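About Skanville

Skanville covers celebrity news, and it starts from the view that most celebrity news is wrong. Kerstin Brinkmann and Eusebio Chambi set it up after years of rewriting other sites' gossip at Somach, where a singer's new mansion could go live before anyone had asked whether the house was even for sale.

We read the same posts you do. A star holds up a stack of cash and says it came from an admirer. Fine. Was it a gift, a loan, or a prop for a music video? If we can't find out, we say so in the first paragraph. Plenty of outlets would call the star "filthy rich" and move on to the next one.

What we don't run: pregnancy guesses, "sources close to the couple" who have no name even to our editors, and net worth figures. We have yet to see a net worth figure that somebody could explain to us.
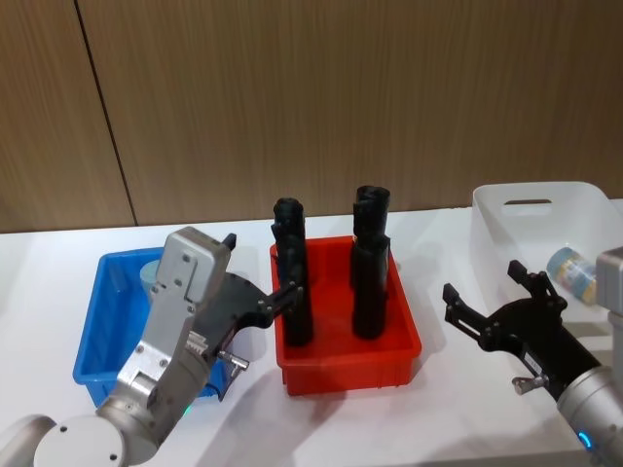
Red bin, blue bin, white table.

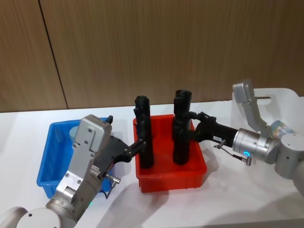

Last year readers sent us 441 tips. We published 13. Some people find that ratio embarrassing, and our ad sales contact at Ambrosio is one of them. The rest were old photos, fan fiction, or press releases written to sound like leaks.

Skanville has a staff of two and 18 freelancers, all paid by the story and none paid by the click. We take no money from managers or labels. Jilano, our weekly newsletter, began in March and carries the corrections at the top, where you'll see them.

Do we get things wrong? Yes. Write to the corrections desk and tell us which line you doubt and why. "My cousin knows him" will get a polite answer and probably not a story.

Page last checked 30th September.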